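Lendotcombe Allotment Association
Minutes of the spring meeting, 2019-03-12

I said I would write these up the way I talk, as the last lot of minutes were so dry that several of you told me you'd gone to sleep in them. So, with apologies to anyone who likes a proper set of minutes, off we go. I took notes on the back of the seed order and some of it has smudged, so shout if I've got you down as agreeing to something you didn't.

Present: a good turnout, more than I'd put chairs out for. People stood at the back by the radiator and didn't seem to mind.

Apologies: plots by the railway side, mostly, who have all had the same cold.

1. Minutes of the last meeting

Agreed, after one correction. I had written that the bottom path was to be "left to go wild" and what was said was "left for a while". Quite a difference! Sorry to the people who have been walking round the long way ever since.

2. Matters arising

The lock on the top gate has been changed. If your key is still the old brass one it won't work, and please don't force it, because somebody has been trying and there is now a bit of a key in there. New keys from me. Bring the old one with you and I'll swap it.

The noticeboard has a new sheet of perspex. I'd like it kept for notices. There's a poster on it for a car boot sale that was over before Christmas, and I'll be having that down.

The heap of carpet behind the shed is still behind the shed. We talked about this for longer than I would have liked. It was agreed (again) that carpet is not to be used on plots, and that whoever brought it ought to take it away. If it's still there by the time we do the work morning, it goes in the skip and the skip comes out of everyone's money.

3. Water

This was the big one, and I had to ask people to talk one at a time.

The trough nearest the road has been leaking since the hard frost. We've had a quote from Kabbaj, who did the pipes for the bowls club, and I passed it round. The price is up to 2,000 pounds if they need to dig up the path, and a good deal less if the trouble turns out to be in the joint by the tap. They won't know till they've had the slabs up, which I thought was fair enough, though one or two at the back made noises.

Points made, in the order I scribbled them down:

The leak is feeding the bindweed along the fence and the bindweed is having a lovely time.

Could we mend it ourselves? We could, and we did, twice, and that is why it leaks in a new place.

Is it true that hoses are banned? No, it's not. Hoses are allowed for filling a water butt. They're not allowed for standing there with your thumb over the end for an hour while the trough further down runs dry. I've said this at every meeting I can remember and I expect I'll say it at the next.

Could we have more butts? Yes please. Anyone with a shed and no guttering, have a look at the shed on the corner plot, where it's been done very neatly with ordinary clips and a bit of downpipe. The owner is happy to show people, so long as you don't tread on the garlic.

Voted on: to ask Kabbaj to go ahead and lift the slabs, and to come back to us before doing anything that costs more than the joint. Carried, with a few hands against. Water to be switched back on at the main as soon as that's done. Until then it's cans from the standpipe, I'm afraid.

4. Rents

Going up, but not by much, and not till next year. I'd expected a row and we hardly had one. There was a question about whether half plots should pay exactly half, given they use the same gate and the same toilet as everybody else. I said I'd look at what other sites do and come back with it.

Please, please pay on time. I hate writing the letters as much as you hate getting them.

5. Waiting list and empty plots

We have 2 plots standing empty, one by the hedge and one down in the wet corner. The hedge one will go quickly. The wet corner I'm less sure of. Somebody suggested giving it over to willow for beanpoles, which got a warm reaction, and somebody else suggested a pond, which got a warmer one. We agreed to offer it to the next name on the list in the normal way, tell them the truth about it, and if they turn it down we'll talk ponds.

The waiting list is the longest I've known it. I was asked whether people who never turn up could be hurried along a bit. The rules say a plot has to be "kept in reasonable order" and we all know that's as long as a piece of string. What I do is walk round in spring and again in summer, and if it's brambles both times I have a quiet word. If you're poorly, or you've had a bad year, tell me! I'd much sooner find you some help with the digging than send a letter.

6. The seed and potato order

Late, and my fault. The potatoes have come and are chitting in my spare room in egg boxes (the whole house smells of earth). Onion sets are here too. The broad beans aren't, and Andinex say they're waiting for a delivery themselves. Anyone who can't wait should buy their own and I'll give them their money back.

We ordered too much fleece last year, so there's plenty left on the roll. Help yourself from the shed, cut it straight, and write down what you've had in the red book.

Somebody asked if we could get the slug pellets again. We had a show of hands and the answer was no, by a fair way. Nematodes were mentioned, also beer, also going round with a torch and a bucket after rain. I do the torch and bucket myself and can recommend it if you don't mind what the neighbours think.

7. Bonfires

We've had a complaint from the houses. It was a polite one and I think they had a point, as they'd got washing out and it was the middle of a lovely afternoon. The rule from now on is no fires before dusk, nothing wet, nothing painted, and none at all from the start of May until the autumn. Green stuff goes on the heap. If your heap is full, there's room on mine.

8. Compost and manure

The stables will still deliver but they want somewhere firm to tip it, because last time the trailer sank. We'll use the hardstanding by the gate. It'll be in everybody's way for a bit, so come with a barrow and shift some. Don't put it on fresh, and keep it off where your carrots are going unless you want carrots with legs.

There was a long talk about whether cardboard is all right in the compost. Plain brown, yes. Shiny, no. Take the tape off first! I'm still finding strips of the stuff in my beans from the year I didn't bother.

9. The shed

The mower has been serviced and now starts on the second pull. The strimmer has not been serviced and doesn't start at all. We agreed to try Zondex in the village for a second-hand one, with a limit on what we spend, and if they've nothing suitable we'll carry on borrowing.

Borrowed tools: there's a long-handled fork, a pair of loppers and the good wheelbarrow all missing from the book. I'm not cross. I just want them back, particularly the barrow.

10. The newsletter and the website

The website has been moved and most of the old pages have come across. The planting calendar is back up, and so is the soup recipe that people kept asking me for. The picture page is working as well. 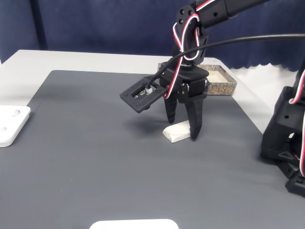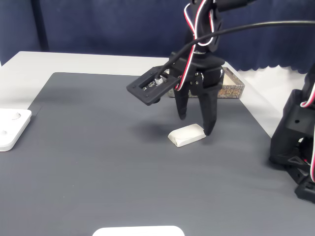 11. Work morning

We settled on a morning in the school holidays, as that suits the most people, starting at 9 or whenever you've had your breakfast. Jobs are the bottom path, the hedge on the lane side (before the birds get going, so we'll check it for nests first and leave well alone if there are any), and clearing out behind the shed, for which see carpet, above. Bring gloves and your own mug. There'll be tea and I'm told there'll be cheese scones.

12. Summer show

Same classes as last year, with one change. The longest runner bean will now be measured straight and not round the curve. This was passed after some quite strong feeling on both sides. The children's class for a garden on a plate stays, and we'd like more entries.

It was asked whether shop-bought jars are allowed for the jam. They are, if you soak the labels off.

13. Any other business

The robin that sits on the noticeboard is not to be fed crisps.

Could whoever is leaving courgette plants on other people's plots wait until they've been asked.

A lost glove, left hand, green, is on the nail in the shed.

The date of the next meeting will go up on the board once I've heard back about the hall. Tea was had, and I locked up.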